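Two-armed rig learns to unpack shopping, one bag at a time

Robotics news, short reads

A team at Draltudell says its two-armed bench robot can now empty a thin plastic bag of produce after training on 500 recorded demonstrations, with no 3D model of the bag at all. Results went up Sunday night, no paper yet, just a project page and a data table.

Bags are a pain for robots. They fold, stick, go see-through in the wrong places. The usual fix is to simulate the plastic and hope. The Skinel method skips that. One policy drives both arms, and it gets scored on whether the mouth of the bag stays open, not on where the plastic is.
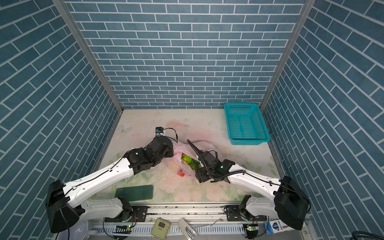
Limes still in the bag, with an arm either side and the basket empty at the back.

Training took 60 hours on a single machine, according to the page. Demonstrations were cut into short chunks and the dull bits thrown out, mostly long pauses where the grippers hover. The team reckon that trimming did more for the score than adding extra data, wich will annoy a few people.

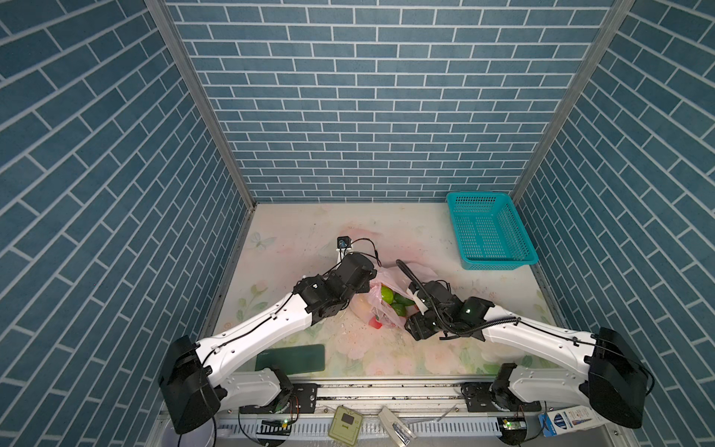

Both grippers close in on the pink bag. Green limes again in this one.

The number everyone will quote: almost 30 per cent fewer dropped items than Plirkholm, the older method that gives each arm its own policy. Same bench, same kinds of bag. Worth noting the comparison was run by the Skinel side, so wait for someone else to repeat it.

Failures are listed too, good to see. Main one is the two arms tugging against each other when the bag twists. Second is small round items rolling under a fold, where the wrist cameras lose them. A retry step helps a bit but slows the whole thing down.
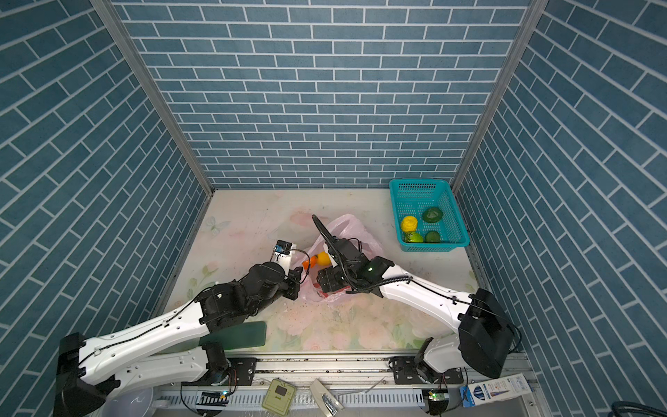

A lemon and a carrot at the mouth of the bag, and 4 items in the basket.

Scoring is simple. Item in basket counts, anything else doesnt. No marks for style or speed, though run times are in the table for anyone who wants them.

Next up is the Radulović test set, which has thicker bags and knotted handles. No date given. Code promised in December, weights maybe later. More when we get it.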